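보낸이: Clavgate 메일링 리스트 회원
제목: Re: [clavgate-manip] 손목 시점만으로 학습한 접근 정책, 재현 결과

Proltis 쪽에서 지난번에 올려 주신 질문에 답합니다.

> 손목 카메라 영상만 넣었을 때 접근 단계 성공률이
> 고정 카메라를 같이 쓴 경우보다 떨어진다고 하셨는데,
> 배경이 바뀐 방에서도 같은 경향인지 궁금합니다.
> 그리퍼가 화면을 많이 가리는 점은 따로 처리하셨나요?

배경을 바꾼 방에서도 경향은 같습니다. 원래 방에서는 42회 중 24회, 새 방에서는 42회 중 14회 성공했습니다. 고정 카메라를 더하면 두 방의 차이가 거의 없어집니다. 체크포인트는 3월에 Brosside 저장소에 올린 것을 그대로 썼고 새 방의 데이터로 추가 학습은 하지 않았습니다.

가림은 마스크로 처리했습니다. 그리퍼 본체와 양쪽 링크 영역을 관절값에 맞춰 계산한 뒤 입력에서 지웁니다. 링크를 벌린 자세에서는 가운데로 앞쪽이 보이지만 아래쪽은 본체에 막혀 바닥 정보가 많이 빠집니다.
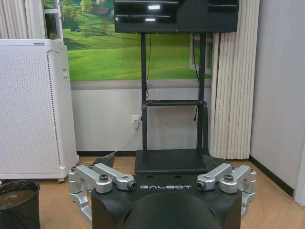
손목 카메라 시점. 링크를 벌린 상태, 정면은 이동식 TV 스탠드.

이런 시점에서 오류가 많이 나온 쪽은 꺼진 모니터 화면의 반사와 벽화였습니다. 특징점이 벽화의 언덕과 나무에 몰리면 거리 추정이 흔들립니다. 반사 영역만 따로 지워 봤을 때는 성공이 5회 늘었고, 벽화까지 지우면 오히려 줄었습니다. 이유는 아직 모릅니다.

마스크 코드는 MacLeish 브랜치에 있습니다. 관절값과 영상의 시간 차이를 먼저 맞추지 않으면 마스크가 링크에서 밀리니 설정 파일의 지연 항목을 확인해 주세요. 새 방의 시행별 기록도 필요하시면 리스트로 답장 주시기 바랍니다.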